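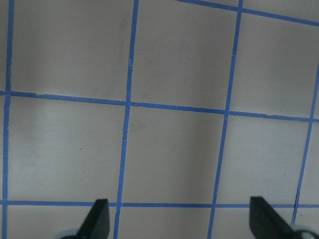

Chaiwat Rattanakul asked us early on why we didn't just stack the bowls in the cupboard like everybody else, and it was such a fair remark that we ended up building half the project around it. Our subject was how a shared kitchen at Furkholm might set out its bowls so people can find them and put them back.

Reading time: 2 minutes

We kept things simple, with a blue bowl and a green one, and tape to give every bowl a square of its own (I do love a roll of tape!).
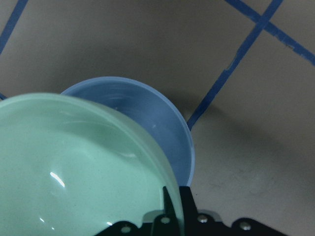
WIRKEVDALE, June. We spent 8 afternoons on this, a bit more than planned, mostly talking over which bowl people reach for first, and why it's so hard to agree.

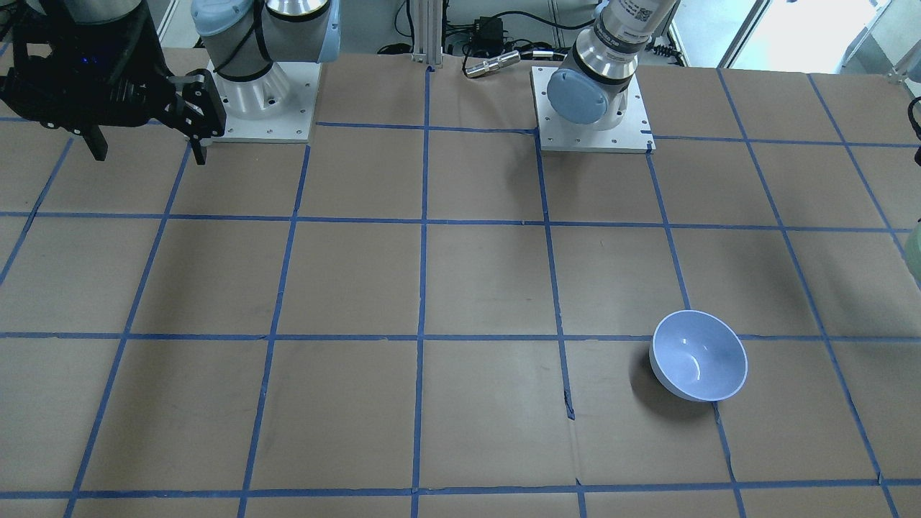

My own favorite part was thinking about empty space, which sounds silly until you share a shelf. A bowl wants room around it for a hand to get in. It doesn't always sit neatly inside its square, either, and the pale blue one strays over toward the tape on its right, so we'd make the squares a little bigger next time.

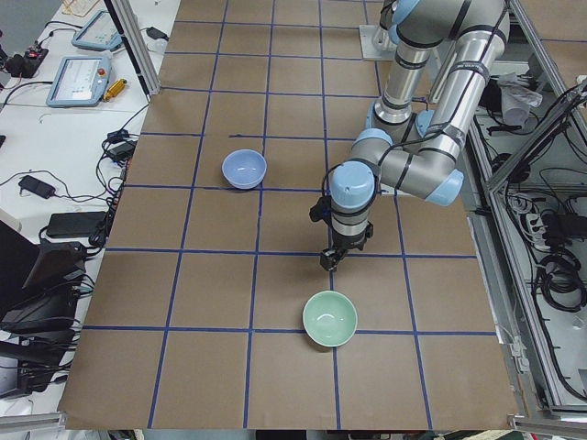

Should the bowls be sorted by color? Only if everyone in the house likes it that way, and ours were split.

We use cookies to remember your settings. Accept / Manage

2 comments

Venkatesh Kartha: Lovely work, all of you. Trying the tape in our pantry!

Montoya: Would this do for mugs too?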